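Asociación de Vecinos de Norncombe
Acta de la reunión de noviembre

Asisten: Ludmila Vaněk (preside), Matěj Jireš (secretario) y 19 socios. La sesión empieza a las 19:00 en la sala de la calle Govindasamy.

1. Acta anterior
Se aprueba con una corrección: donde decía «huerto norte» debe decir «huerto sur».

2. Riego de las parcelas
Matěj Jireš informa de que la bomba de la acequia pierde presión desde el verano. Briklow ha presentado un presupuesto de 200 euros por cambiar la junta y revisar la válvula. Skuvberg todavía no ha contestado. Varios socios piden que la obra se haga antes de las heladas.

Se acuerda aceptar la oferta de Briklow – 17 votos a favor y 4 en contra.

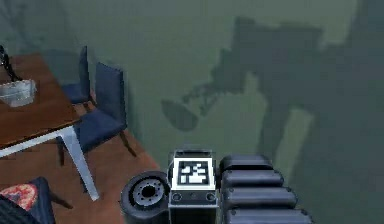

3. Parcelas vacantes
Quedan tres parcelas sin asignar, todas junto a la tapia. Se ofrecerán primero a la lista de espera. La número 4 necesita tierra nueva y quien la reciba no pagará cuota el primer trimestre.

4. Compostera
Se recuerda que no se admiten restos de poda gruesos. Ludmila Vaněk pondrá un cartel nuevo en la puerta.

5. Ruegos y preguntas
Un socio pregunta por la llave del cobertizo. Hay una copia en secretaría y se puede pedir por las tardes.

Se levanta la sesión a las 20:40.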